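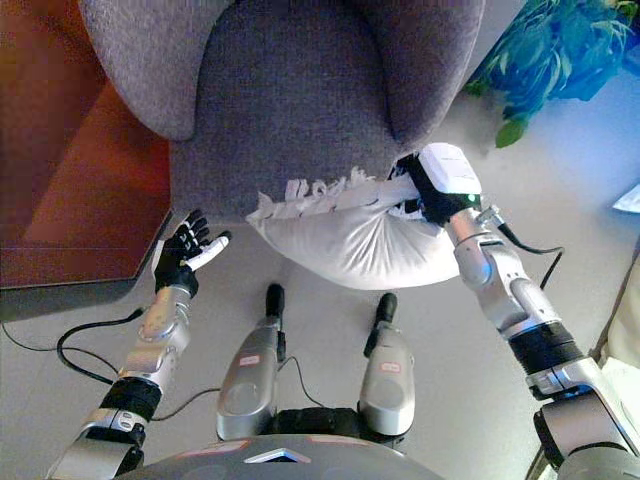 Home About Rooms Archive Contact

The grey armchair and its cushion

Filed under: Living room, Soft furnishings

We have had the grey armchair since April and I keep being asked whether I still like it, so I'm putting it all in one post.

It replaced a brown two-seater that had gone at the springs. I wanted one chair for the corner by the radiator, with arms you could lean on sideways, and I wanted it grey because everything else in that room is either white or was painted by the people before us. The one I bought is an Oksanen. It was 400 pounds in the sale, delivered, and it came up the stairs with the feet off and 12 screws in a paper bag. Two of the screws were spare, or I hope they were.

The fabric is a soft weave with a bit of texture to it. In the shop I would have called it plain grey. At home it has some mauve in it, more in the evening with the lamp on. I didn't mind this but my sister did, and she has brought it up twice.

The arms are rounded and quite fat. You can't stand a mug on them. I did try a wooden tray that wraps over the arm, from Hevero, and it slid off in the first week, so that went to the charity shop and I now use the windowsill.

The seat is deep. I'm five foot three and if I sit right back my feet come off the floor. That is why there is a cushion, and most of this post is really going to be about the cushion.

It's white, with a fringe of short tassels. I bought it from Grolora because it was the right size and reduced. White was not a sensible choice. The cover has been washed six times and it has kept its shape, but the fringe comes out of the machine looking chewed. Combing it with my fingers while it's damp helps. A proper comb pulled two threads out, so don't do that. I now wash it in a zipped net bag at 30 and dry it flat over the bath.

The other trouble is that it won't stay put. The front of the seat is a rounded lip and the cushion is plump, so once you stand up it works forward and goes over the edge on to the floor. I've picked it up by the corner so often that I expected the seam to go, but it has held.

Things I have tried:

A square of rubber mesh, the kind sold for under rugs. It held the cushion well enough but it marked the seat fabric with a grid pattern that took a day to come out.

Turning it so that the fringe faces back. This looked wrong and made no difference.

A flatter filling. I took out the pad and put in an old feather one from the spare room. It stayed on the chair but it was no use behind my back, so the first pad went back in.

What I do now is push it down hard into the corner where the arm meets the back, and leave it there when I get up. It stays most of the time.

For cleaning the chair itself I use the small brush head on the vacuum once a week, along the arms first and then the seat, and down the sides with the thin nozzle. Crumbs collect at the sides. I had a go at a tea stain with Gokine upholstery foam, dabbed on and left for an hour, and it lifted nearly all of it - you can find the place if you know where to look.

Would I buy the chair again? Yes, though I'd sit in it for longer first. The cushion I would get in a darker colour and without the fringe. I have seen one in a sort of slate that would do, but this one isn't worn out yet and I'm not replacing it until it is.

Next I need to do something about the floor in that room. It is a very pale grey and shows everything.

3 comments

Indrek Uibo
We have a deep chair too and I sewed two bits of tape to the back of the cushion and tied them round the rear legs. Ugly from behind but it is against the wall.

Maureen P
What is the net bag you use? Mine have all lost their zips.

jan_in_the_attic
I cut the fringe off mine. Took ten minutes and I haven't missed it.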